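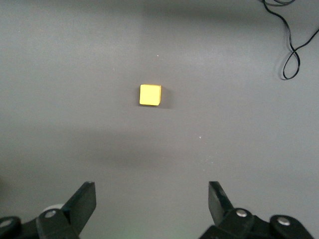
Ticket 265 - Shelf bin lid sticks, marker cubes go missing
Opened by Svend Þórarinsdóttir, 4 Oct 2019. Status: open, again. The Hviid sorting game is back on the gray table for a pre-loan check, and once more it is short of pieces. I found one yellow cube, sitting there with all that gray to itself and only a black cable over in the corner for company. The packing card says 7 yellows per set. I have checked under the table, inside the Dekar crate and in my own cardigan.

Steps tried so far:
Emptied the crate and repacked it. Same shortage, tidier crate.
Asked the last borrower. They returned "everything," a word I have learned to hear with caution.
Tried to look in the wooden box. Lid would not lift. Pulled harder. Table moved, lid did not.

Reply from Bent Oddsson
Is this the box from ticket 59? In June the lid swelled and I planed one side of it. It needs to be lifted straight up by the handle, slowly. If you tilt it, it jams and then you are there until lunch.
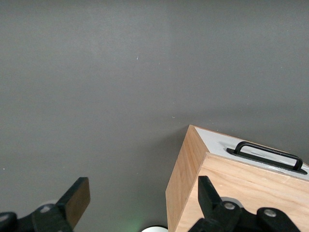

Box with black handle, lid still on.

Svend Þórarinsdóttir
Straight up, slowly, 4 attempts. It gave on the last one with a noise I would rather not put in writing. Inside: six yellow cubes, a Mukska pencil and a parking receipt. So the cubes are accounted for and the lid is the real fault. Please change the ticket title, which makes me sound careless.

Bent Oddsson
Title stays, it's locked once there's a reply. Wax is in the Biluseo drawer - rub it on the inside edges and don't press the lid all the way down until I've been by with the plane. Keeping this open.

Svend Þórarinsdóttir
Waxed. Whose pencil is it?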